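Session 2 — Mounting the tool and trusting it
Notes by Hannelore Reuter, Engate shared workshop
13 shares · 2 comments

Last time we squared the rails and argued about the tabletop. The faux-Italian look won the vote. It also throws glare, so dim the overheads before you tune any vision code.

Stack order, from the arm down: mount block, force sensor, gripper. Zero the sensor with the gripper already on. Skip this and the arm will believe it is carrying a gripper forever, which it is, but it will complain. 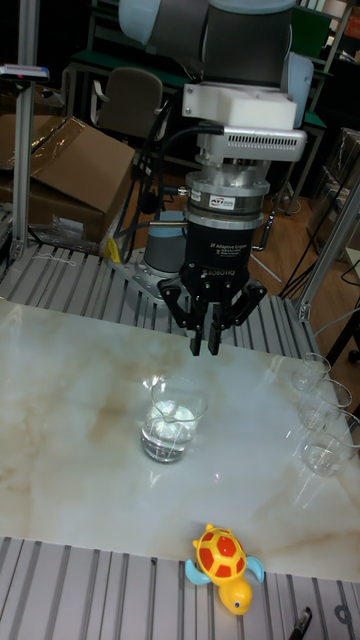 Fig. 1. Fingertips down, glassware out.

Glass is hard on depth cameras. Teach your grasp points by hand first — then let the software be wrong on its own time. Start at 47 percent speed. Anyone running at 85 brings their own glasses next session.

Cables: leave enough slack for the wrist to turn both ways. Jakubowski's method (tape, hope) is not on the syllabus.

For next time: log 13 approaches with no contact and bring the force plots. Axis labels, please.

2 comments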